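Maeng : fiche du jeu de données
Plateaux de table, débarrassage et essuyage

Version 2, mise à jour en août. Rédaction : Si-eun Cho. Relecture : Dolores Ambrose, qui n'est pas d'accord avec tout.

Ce que contient le dossier

Maeng rassemble 1000 vues de tables prises pendant qu'on les débarrasse, plus un fichier de notes par séance. Les tables viennent de 6 pièces différentes, cuisines et salles de réunion mélangées. Le nom de la pièce figure dans la colonne « lieu », quand quelqu'un a pensé à la remplir.

La première version parlait de « tables propres ». J'ai retiré le mot. Une surface claire et unie sur une vue ne dit rien du gras, ni du sucre renversé le matin, ni de l'éponge qu'on a passée ou pas. On garde donc trois étiquettes :

encombrée — des objets sont posés sur le plateau
partielle — une partie du plateau est dégagée
nue — aucune vaisselle, aucun papier, aucun reste visible sur la surface

Mi-kyung Song tenait à une quatrième étiquette, « essuyée ». Refusée. Si l'information existe, elle est dans les notes de séance, et je ne m'y fierais pas beaucoup : plusieurs ont été écrites le lendemain.

Organisation des fichiers

vues/ : les images, un sous-dossier par pièce
notes/ : un fichier texte par séance
etiquettes.csv : identifiant, lieu, étiquette, annotateur, remarque

Les séances Astivham n'ont pas de remarques. Elles ont été perdues à la conversion et personne n'a remis la main sur les originaux.

Cas douteux

1. Les ombres. C'est la première source d'erreurs. Sur un plateau blanc mat, une zone grise un peu floue passe vite pour une tache, et Bo-ram Koo en a signalé 20 de ce genre à la relecture. Consigne : un gris sans contour net ne suffit pas pour quitter l'étiquette « nue ». Dans le cas qui suit, la traînée pâle vers le haut à gauche est une ombre, et elle ne compte pas comme une tache. 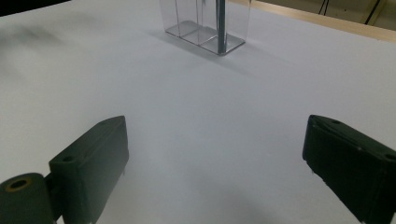

2. Les plateaux à motif. Faux marbre, veinage, mouchetures : les miettes s'y perdent. En cas d'hésitation, mettre « partielle » et l'écrire dans la remarque. Je doute que deux annotateurs tombent d'accord sur les plateaux mouchetés de Miltora.

3. Les nappes. Elles comptent comme surface, pas comme objet. Sun-ja Jeon conteste ce choix pour les sets de table, et le point reste ouvert.

Usages déconseillés

Ne pas s'en servir pour juger de l'hygiène d'une table, ni pour comparer des produits d'entretien. Les proportions entre étiquettes reflètent nos horaires de passage et ne renseignent pas sur la façon dont les gens rangent.

Corrections : indiquer l'identifiant de la vue et l'étiquette proposée. Les demandes sans identifiant ne sont pas traitées.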